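Subject: Re: [vonden-users] gripper stays shut after protective stop, then arm moves anyway

On February 5, 2023, Teemu Pelkonen wrote:
> Hi list,
>
> Has anybody seen the hand keep its grip after a protective stop on
> Zornora build 1335? We clear the stop, the panel goes green, the status
> page says "hand: open", and the fingers are still closed on whatever
> they had. The next thing the sequence does is the retract move, and off
> it goes with the part still in the hand. First time, it dragged a
> cardboard tube across the fixture. Second time I was reaching in to
> take the tube out, which I don't want to repeat.
>
> I have tried a different hand and a different cable. Is it us, or is it
> the recovery routine? And if you have a workaround I would love to have
> it before we run again.
>
> Teemu

Hi Teemu, hi everybody,

It's not you! Or if it is, it's us too. We've been chasing the same thing at Gendley since December and I kept meaning to write it up, and then your message landed and made me feel guilty enough to sit down and do it. Glad your hand is okay. The reaching-in part is what got my attention, because we had a near miss that was awfully close to yours and I had been telling myself it was a one-off.

Quick background for the folks who joined recently. We do tabletop pick and place of food and drink packaging, mostly empties, stuff that's already been squashed. It's lousy stuff to grip. A fresh can has a nice predictable width and a crushed one has whatever width it feels like having, so we don't command a finger position, we close until the current rises and call it held. Keep that in mind, it matters further down.

What happened to us: the arm had picked a can and was on its way up when the light curtain tripped (me, my elbow, guilty). Protective stop, everything freezes, fine. I cleared it. Panel green, "hand: open", fingers plainly closed. I figured the display was just slow and went to pull the can out by hand. I'd gotten hold of it when the retract started. It isn't a fast move, but it was a surprise, and I ended up with a scraped knuckle and a very loud heartbeat. The can stayed in the fingers the whole way up.

So here is the work we were doing while trying to get it to happen again. Green snack bag toward the back on the left, something silvery and crumpled near the front, and the arm has its fingers on another item over on the right.

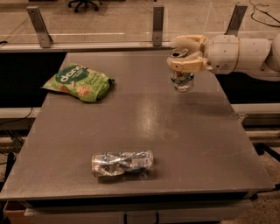
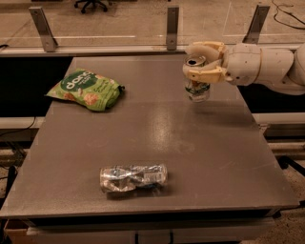
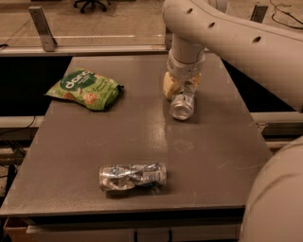
We ended up forcing the stop from the test menu so I could keep my elbows to myself. 63 forced stops with something in the hand, and the fault showed up in 11 of them. The other times it behaved perfectly, which is what made it so maddening. For a while I was convinced it had to do with how crushed the item was. Nope. Then I was convinced it was static off the snack bag (don't ask, I was tired).

What it came down to was timing. If the stop comes in after the fingers are fully closed and the current has settled, recovery is fine. If it comes in during the short stretch where the fingers have touched but the current is still climbing, the Gaber driver never gets to send its "held" message. Recovery starts up, asks the driver what state the hand is in, finds nothing newer than the last thing it heard, and the last thing it heard was "open" from before the pick. It believes that. It decides there's nothing to release, skips the release step and goes straight to the retract.

You can see it in the log if you turn driver logging up to verbose. Look for a "contact" line with no "held" line after it, and then the recovery block starting. Teemu, I would bet a good lunch you'll find the same pair missing in yours. A cardboard tube is soft, so the current would climb slowly, and that stretch would be even longer for you than for us. We lowered closing speed to 40 percent back in the fall to be gentle with thin-walled stuff, and all that did was hold the window open longer. Oops.

I don't love that the status page shows a remembered state as if it were a measured one. The fingers have encoders! It could ask! If it showed a question mark or went yellow I would have kept my hands out. I've put that in the report to the Zornora people as a separate item from the recovery bug so that it doesn't get closed along with it.

Workaround, such as it is. This is what we're running now:

Turn off automatic retract in the recovery settings. After a stop is cleared, the arm should sit there until somebody presses the button on the pendant. It's slower and everyone grumbles. Leave it off anyway.

In the startup part of the recovery script, before anything else, add a call that reads finger position directly from the Gaber driver and compares it against your fully open value. If they don't match, treat the hand as holding, no matter what the state variable says. I can send you my version but it has our numbers hard coded in it and some comments I'd want to clean up first.

Don't have the script open the hand by itself at that point. We did that for one afternoon, and if the arm stopped up high the item just drops and rolls off the table. With empties who cares. If you're carrying anything heavier or sharp I'd want a person to say yes first.

And hands stay out until the drives are off. Not just stopped, off. I know, it's in the manual, it's on the sticker, it was in the training I myself gave. I still reached in on a green light with the fingers shut in front of my face, because I was thinking about the can. We've changed our own rule so that if you need to take something out of the fingers you use the enable switch, you hold it in your other hand, and you let go of it before you reach. Letting go cuts the drives. It felt silly for a day or two and now it's habit.

Things I haven't figured out, in case anyone wants to dig:

I don't know whether the older builds do this. We skipped straight to 1335 from something quite ancient and I don't have a spare controller to put the old one back on. If someone is still on an earlier build and can force a stop in the middle of a grip, please do and tell us.

I also don't know about a real emergency stop, where the power to the hand drops too. Ours came back as "unknown" each time I tried it, which is the right answer, but I only tried it a handful of times and wouldn't lean on it.

And there's one log where the "held" line IS there and recovery still skipped the release. Just the one. It may be that the clock on the hand side was off and the lines are in the wrong order. It bugs me, though. I left it out of the report for now and maybe I shouldn't have.

Teemu, one question back at you: when you swapped the hand, did you reload the driver config or let it pick up the old one? Our first swap seemed to cure it for most of a day, and I'm wondering if that was plain luck or if the config has something to do with it. Also what closing speed are you at?

Logs are zipped up and I'll put them in the Vonden shared folder tonight, under "grip-recovery". The file names are a mess, sorry, start with the one that has "elbow" in it.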